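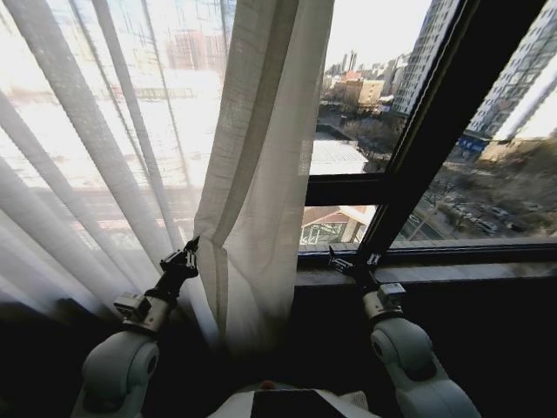
Both arms at the window, upper floor, Ilard building.

The robot at Ilard now takes part in the curtain and window round, the first job of the housekeeping shift. Until March, two people did it by hand on every floor, 95 rooms in all, and it took over two hours.

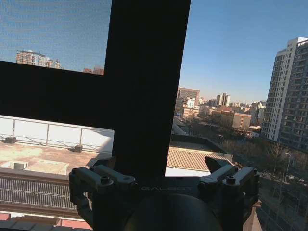 One person now goes along with the machine and checks each room after it. The other starts on linens – a change the morning crew asked for. Hours and pay stay the same. Anyone who wants to learn the controls can sign up with Petro Pavliuk at the front office.

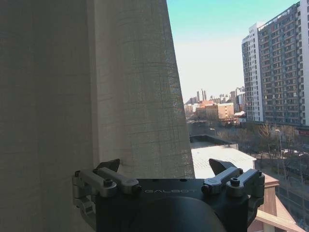

Štěpánka Havlíček says her shoulders are better for it, but she doesn't want to spend a whole shift watching a machine work, and she would like the checking job to rotate. Rotation starts with the next schedule.

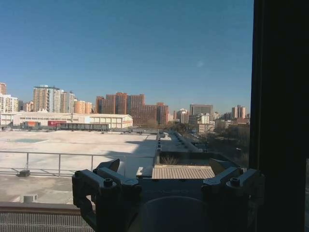 Please keep the floor clear in front of the windows before the round. Problems go in the shift log, with the room number – the front office reads it at noon.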